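20/07/2024

Back on the Temgate inhaler counter today, and I'm happy to say the dose sensor finally behaves! I ran 200 puffs on the dummy canister and it missed 14, a lot kinder than what we saw in May.

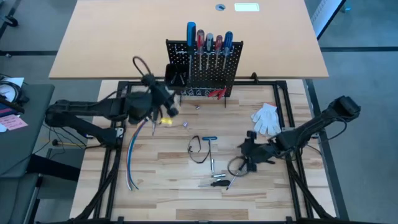 The misses bunch up near the end, when pressure drops, so I'd like to try the softer spring from Kosik (second drawer, if anyone is looking for it). Valtetti want 400 puffs before they'll talk about patient trials, fair enough.

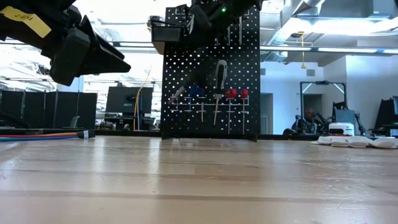
Bench, pegboard at the back.

Spring goes in next.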